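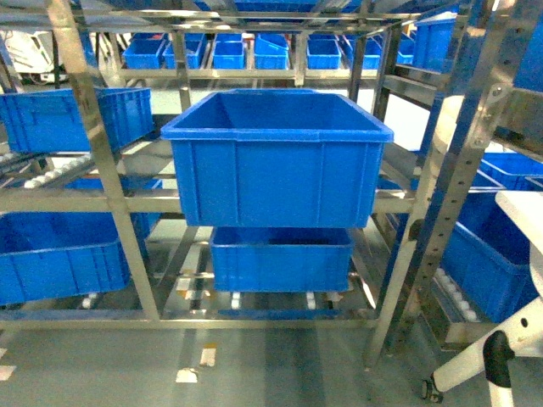
Gallery: The Crate Racks at Votby

Blue crates on the steel racking, middle and lowest levels. The one on the middle level is empty.

This page goes with the parts store write-up in the July newsletter. The notes below cover how the racks are laid out and how we use them. Page last updated 12/9/20.

The racks

The frames are stainless steel, tube and flat bar. We looked at painted steel first and it would have been cheaper, but the old painted shelves at Fuklow chipped wherever a crate got dragged over the front bar, and the flakes ended up in the parts. Gizella Dobos made the case for stainless and the budget was approved on the second try.

The perforated uprights have a line of small round holes. Brackets bolt through them, so a level can be moved up or down without cutting anything. Allow two people for this. Zsolt Katona keeps the wrench and the spare bolts in the cabinet by the side door.

The rollers

Small white rollers, set between steel rails. Crates go in at the high end of a lane and get pulled from the low end, so the oldest stock comes out first. If a crate stops halfway down, check for a label stuck to the underside before blaming the rollers. Jenő Jakab has cleared a lot of labels.

Wipe the rollers with a damp cloth when the lane is empty. No oil or spray. Oil picks up dust and the crates start to drag within a few weeks.

The crates

All plastic, all open-topped, with ribs on the front and a thick rim to lift by. They do not all match. Some are deep and some are shallower. The deep ones are for housings and covers. The shallow ones are for fasteners and anything else that gets too heavy in a deep crate. We bought 378 of them from Burkex in two deliveries, and the second delivery came without lids, which we had decided not to use anyway.

Please keep loads under 60 pounds. There is a floor scale next to the packing bench.

Empties

An empty crate stays on the rack if its lane is due to be filled the same day. Otherwise it goes back to the wash area. Do not leave packing paper or bags in the bottom. Ankica Radulović does the count every month and has to look inside each one, and a crate with paper in it gets pulled out and checked by hand.

Labels

Labels go on the front of the crate, below the rim, on the flattest part you can find between the ribs. Tape over the ribs does not hold. The part number goes on top and the lane number underneath. We have 1,454 part numbers in the system now, and a good share of the handwritten labels from last year are out of date. If you find one, peel it off and print a new one.

Coming up

The Tawhiri project needs its own section and will take over the lanes nearest the loading door. Those parts are staying on pallets until the extra uprights get here. Noeline Bright has the floor plan if you want to see where everything is going.

More pictures will be added when the new section is up. Fuklow staff who want measurements should ask Zsolt for the drawing, and please check your ceiling height and the location of your sprinkler heads before ordering.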